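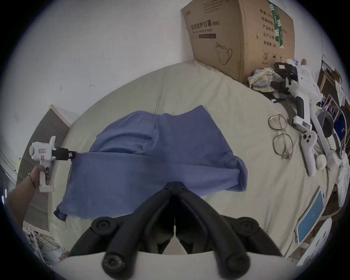 Chapter 3
Home Court and the Crowd

In April, before a league game in the town of Nerkunen, coach Ermanno Leone moved his bench to the other side of the floor. The student section had been seated behind the old one, and his players could not hear him call a play. Orkance lost anyway, by a single basket.

Coaches, players and fans all agree that playing at home helps. They disagree on why. This chapter looks at three possible causes – the crowd, the trip and the officials – and at how each can be measured.

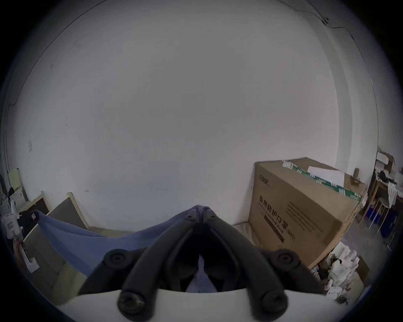

SECTION 3.1
What We Mean by Home Advantage

Home advantage is the share of games won by the home team when every team plays the same number of games at home and away. If location made no difference, that share would sit close to one half over a long season.

Suppose a league plays 300 games and the home team wins 157 of them. The home share is just over 52 percent. A gap that small could come from luck, so a careful writer would want more seasons before making any claim. Short tournaments are harder still to judge, as the schedule is rarely balanced.

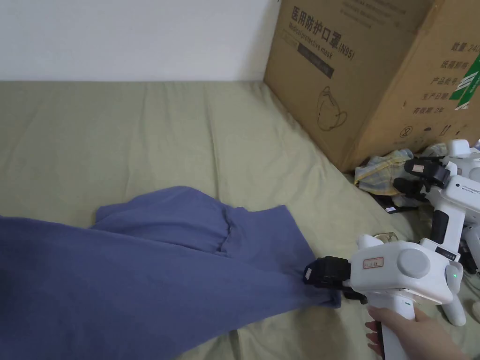 Arena size adds another problem. The gym at Ditar holds 1,000 people and is full most nights, while larger buildings in the same league are often half empty. A small, full gym can be louder at floor level than a big one. Attendance figures alone will not show this, and we return to sound levels in Section 3.4.

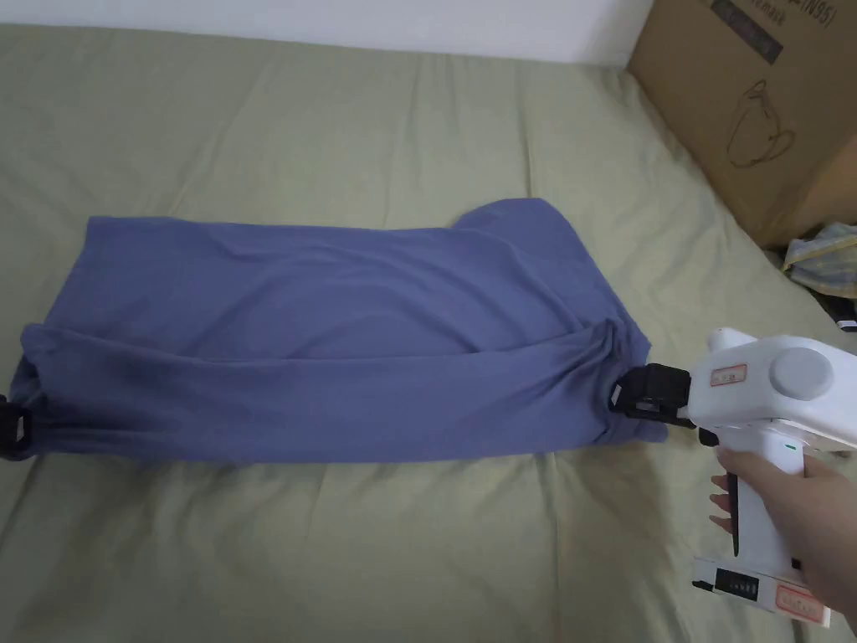
Why not just compare a team's home record with its road record?

A strong team wins in both places and a weak team loses in both, so one team's record mixes skill with location. Ghassan Fakhoury's method, covered in the next section, pairs two games between the same opponents – one on each floor – and compares the point margins.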